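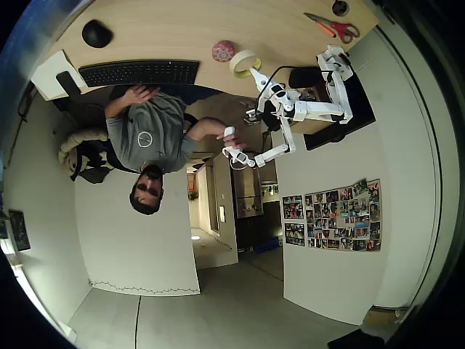 Desk session with the Skatley arm. Keyboard on one side, handheld controller on the other, tape and scissors still out.

**1/** Jun 23, 2020. I've been going through the Skatley desktop arm kit, the one with the "teach it anything in an afternoon" banner on the sales page. My afternoon is over. Thread.

**2/** First, what you get: a white arm in segments, a gripper, a little handheld controller, a power brick and a card with a web address on it. No printed manual. The web address takes you to a PDF that is 61 pages long, and 9 of those are warranty.

**3/** Assembly is fine. I'll give them that. The joints click together, the screws are all the same size, and the base clamps down hard enough that I stopped worrying about it. If they sold this as a nice model kit I'd have no complaints.

**4/** The controller is where I start grumbling. The page says "natural, intuitive motion." You move your hand, the arm moves. Sure. Then it moves a bit more after you've stopped. You learn to stop early. I don't call that intuitive, I call that me doing the arm's job.

**5/** And you still need the keyboard. Start a recording: keyboard. Throw out a bad one: keyboard. So one hand steers while the other hunts for the right key. The controller has buttons! Let me use the buttons!

**6/** Now the subscription. The arm will replay a motion you recorded, free, forever. If you want it to learn from your recordings, that's Clomutden, their cloud service, and it's $40 a month. The banner does not mention Clomutden. Page 3 of the FAQ does.

**7/** Clomutden recommends 300 recordings per task before you train. Three hundred. For one task. I want whoever wrote "in an afternoon" to come over and do that on my desk while I watch.

**8/** I did 40 and trained anyway, to see. My task was picking up a roll of masking tape and setting it down a few inches over. It got the tape on some tries. On others it closed on air with total confidence. Move the tape a little and it was lost.

**9/** Somebody is going to ask about the Daneshvar gripper upgrade. Haven't tried it. Their demo video cuts right before the fingers close, every single clip, so you can guess how I feel about it.

**10/** Cable gripe: it runs down the outside of the arm and there's just enough slack to snag if you swing wide. Put a couple of zip ties in the box, Skatley. They cost nothing.

**11/** Compared to the Ollon kit I had in November: Skatley is better built, Ollon was easier to set up and didn't charge me monthly. The Ollon software also crashed a lot, so don't read that as a love letter.

**12/** Would I buy it? As hardware to tinker with, maybe, on sale. As the thing on the banner, no. I have a few days left in the return window and the box is staying in the house until I decide.

**13/** Replies are open. If you've gone all the way to 300 recordings on one task, tell me what the task was and whether it still worked the next morning with different light. Please don't send me the promo video, I've seen it.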